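June 1, 2020

I finally watched Lodent all the way through last night, twice in a row, and I'm still buzzing. If you skate and you've somehow missed it, go find a copy. It runs just over half an hour and there isn't a song in it I'd swap out.

Quick background for anybody who didn't grow up on this stuff. Trakbridge was a tiny board company that put out 2 videos and then folded. Tang was the first, and most of us had it on a tape dubbed so many times the ledges looked like fog. Lodent came after, pressed in a run of 500, and I only ever knew it from one worn-out clip of the Dramach banks.

Oh man, the Dramach banks! They get their own section in the middle, and it's the best seven minutes of the whole thing. Rough brick, a gap at the bottom, a curb you have to pop over before you can even set your feet. There's a backside tailslide on the top ledge that goes on so long I laughed out loud in my kitchen. The filmer stays low the entire way and never once zooms (bless him).

What got me was the sound. No music for the first couple of minutes of that part, just wheels on brick and somebody's dog barking. Then the organ comes in right as the line starts, and I had goosebumps all over again on the second viewing.

I've been skating since March on a fresh setup, mostly flatground in the parking lot behind the pharmacy, and this video has me wanting to find a bank. Any bank. Even a bad one.

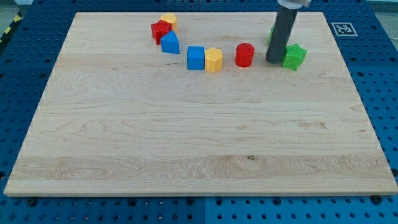

Light maple, with the red cube at the far side.

Next up is Tang again, in a better transfer if I can get one. My old tape has a tracking line through the whole last part, and I'd love to see what that guy's feet are doing on the double set. If anyone has a clean copy, leave me a comment and I'll gladly trade stickers.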